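Speaker notes: Two Hands, Two Grippers
Harriet Zamora, September 2021

(Wait for people to sit down. Water on the left. Thank Shoshana for the introduction, and for lending me the clicker again.)

Good morning, everyone, and thank you for coming to what is, I'm afraid, a whole talk about fingers. I promise there are arms in it as well. If you were at Luselora last year you'll remember me grumbling about cloth, and I'm sorry to say I have come back to grumble some more, though in a much better mood!

So, the question we began with was a very plain one. We had two grippers we liked, the Clondaletti and the Ernik, and we couldn't agree on which to buy more of. Shoshana Kowalczyk was firmly for the Clondaletti. I was for the Ernik, mostly out of loyalty, having spent a winter learning its moods. We argued over so many lunches that in the end we put one on each arm and let them get on with it.

(Slide: the test plan. Don't read it out. Say that it fits on one page.)

We ran 943 picks altogether, all with the Ristić controller, and I want to be fair and say the controller behaved beautifully apart from one afternoon when we'd loaded the wrong settings. My fault. Each object got 70 tries per gripper before we swapped it for the next, and we changed the finger pads after every 200 picks whether they looked tired or not.

(Pause here, somebody always asks about pads. Tell them there's a slide later.)

Now, stiff things first. Boxes, lids, small tins, all the well-behaved family. Very little to choose between the two, and I could have saved us a good few lunches by saying so earlier.

Cloth is where I'd like to spend my time. What you want is to take it by a corner, lift it clear and lower it into a tray without dragging half of it over the rim, and a cloth has its own ideas about that from the moment it leaves the table.

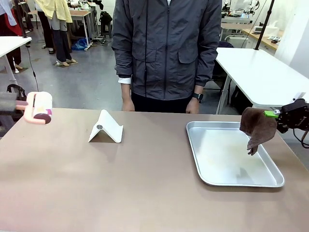 The narrow finger gave us the cleaner corner pick, and by a good margin. Where it struggled was letting go, as the fabric liked to cling to the tip and come back up with it. We slowed the opening down and that helped a fair bit, though I wouldn't call it cured.

(Slide: pads. Pass the worn ones round, and please get them back this time.)

Shoshana will take the camera questions after the break. We're doing the wet cloth runs in November, so if you have a towel you particularly dislike, do come and find me at coffee.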